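Home | About Us | Servicing | Courses | Hire | Contact

About Tallemby Cycle Workshop

Tallemby Cycle Workshop is a repair shop and training centre in Haklow. We started in a rented garage behind the hardware store, with one work stand, and moved to our current building on Hidwood Road when the garage was sold. We now have 9 work stands, a parts counter and a classroom upstairs.

Most of our work is servicing. We look after commuter bikes, kids' bikes, tourers and mountain bikes, whether or not they were bought locally. A standard service is $185 and covers gears, brakes, wheel truing and a safety check. Tyres, tubes and other parts are charged separately, and we ring before fitting anything that wasn't on the original quote. Suspension is booked on its own, as it ties up a stand for longer.

The training side began when customers kept asking to watch. Our evening maintenance course runs over four weeks and is kept small. No experience is needed. We also teach a longer course for people who want to work in the trade, and several of our current mechanics came through it.

School groups visit during term. Students learn to fix a puncture, adjust a saddle and check their brakes before riding home. Sessions run for 45 minutes and we can take up to 20 students at a time. We can travel to schools outside Haklow if there is a covered area to work in.

We don't sell new bikes. We do sell reconditioned ones, which are listed at the counter and not online, and we take old bikes for parts if the frame is past saving.

The workshop is closed on Monday. Drop-offs are from 8 am on other days, and there is parking at the rear off the laneway.

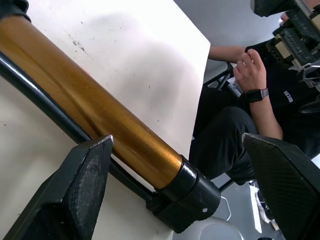
Bikes left with us are stored inside overnight. Please take off lights, bags and computers before you drop yours in, and bring the key if there is a lock on the frame.

Filed under: About the Workshop, Servicing and Repairs

© Tallemby Cycle Workshop, Hidwood Road, Haklow | Contact us | Back to top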